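Speaker notes, "Old medicine at home", Monday evening talk
Speaker: Usa Thongdee

Slide 1. Say good evening and thank Cúc Lò for the room and the tea. Say that I worked in a pharmacy in Haugen for many years and that I am not a doctor. Questions at the end, please. Speak slowly!

Slide 2. Start with the question: when did you last look at the back of your medicine shelf? Wait for answers. Then tell the story of my aunt, who kept a cough syrup through 2 moves because it was expensive. 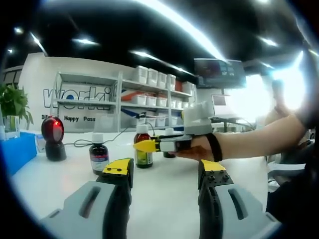
Most people keep medicine in the bathroom or above the stove. Both places are warm and damp, and this is bad for tablets. A bedroom closet is better, on a high shelf if children visit. Explain the date on the package: it is for a closed package. Many eye drops and syrups have a shorter time after opening, so write the opening day on the label with a pen.

Slide 3. The Pekard survey. They asked 200 homes in our district, and 80 had at least one medicine past its date. Do not make people feel guilty here. Say that my home was the same before I started this work.

Slide 4. What to do with the old things. Not in the toilet and not in the sink. Bring them to the Provley counter, they take them back without any form. Needles go in the hard box, ask for it at the counter.

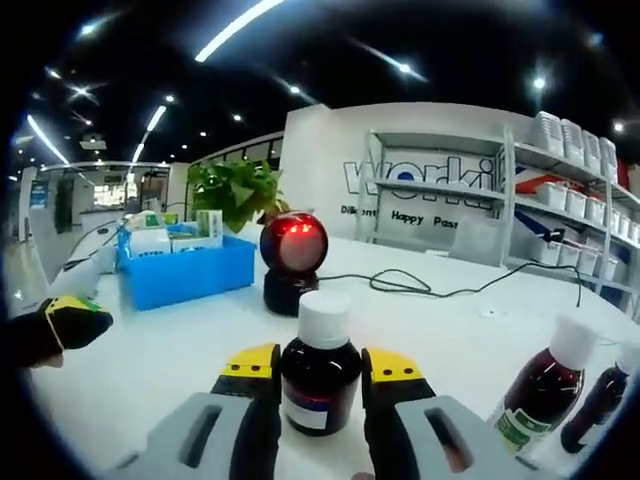

Sorting at home takes one evening. Put everything on a table with good light and read each package aloud if two of you are working. Keep the boxes, because the leaflet and the date are often there. A plastic bin like the blue one on the slide is good for boxed items, and you can carry it to the table in one go. Bottles should stand upright with the cap closed well. If you cannot read the label any more, do not guess what is inside, take it back.

Slide 5. Show the Povus list and give out the paper copies. It has large print. Tell them the counter is closed for lunch.

If there is time: medicine for pets, same rules. If no time, go to questions.

Next talk is in September, about reading a prescription. Ask who wants to come and pass the sheet around.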